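Gemar gives patient education room to Plirnum Kidney and Diabetes Centre

27 January 2025

Gemar has paid for a new education room at the Plirnum Kidney and Diabetes Centre. It opens to patients and their families this week.

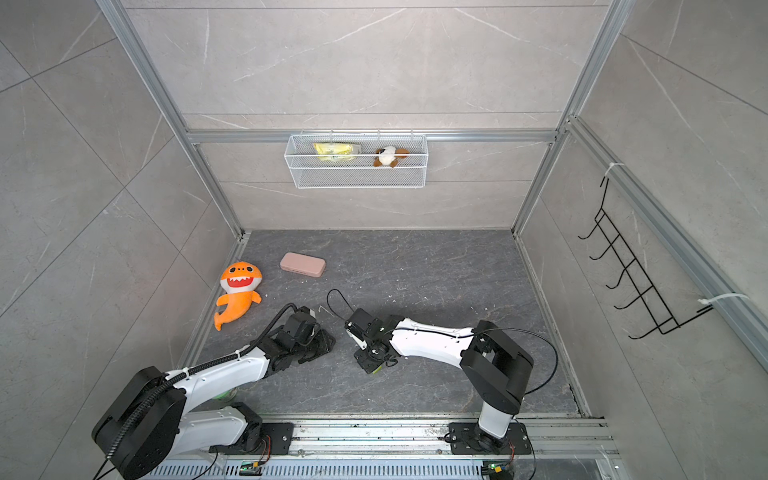
What the room offers

The room seats 14 people and will be used for classes on home dialysis, diet and foot care. Until now, classes were held in a corridor waiting area with 22 chairs and no door.

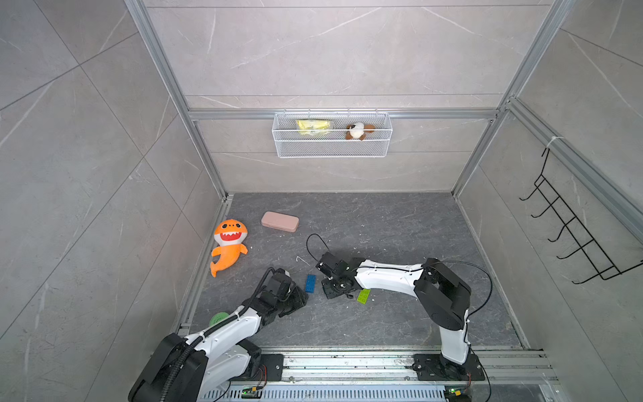
Classes last 66 minutes, including time for questions, and are free. Patients can bring one relative or friend - no referral is needed for either.

Brodix supplied the shelving and the screen. The Wróbel bakery gave the takings from its November cake sale, which paid for large-print leaflets.

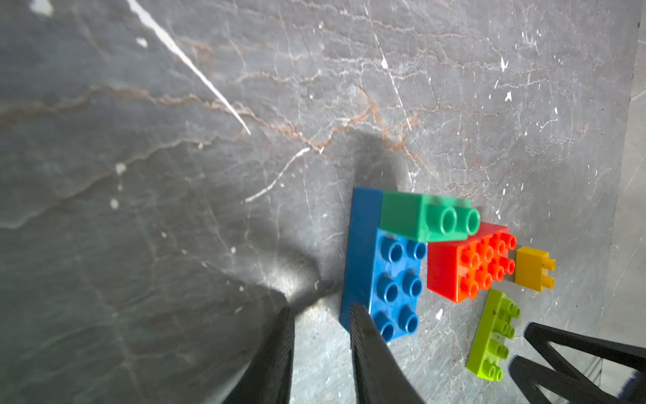 Toy building bricks on dark grey marble.

The centre sees over 1000 patients a year. Evening classes will be added in the spring for people who work during the day. 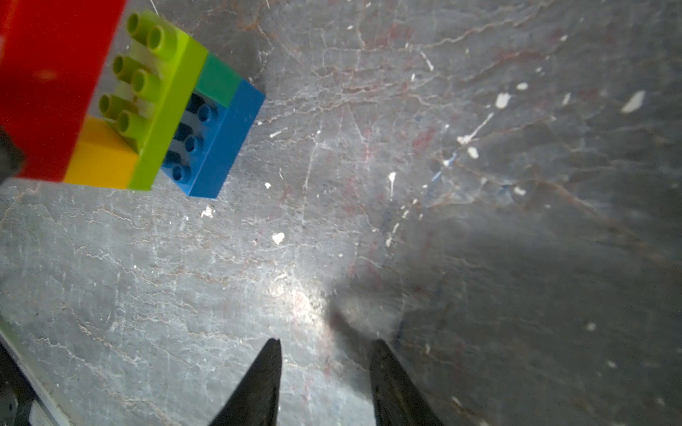

Places can be booked at the main reception desk or by telephone on weekday mornings. Parking is free for anyone attending a class - please show your booking letter at the barrier.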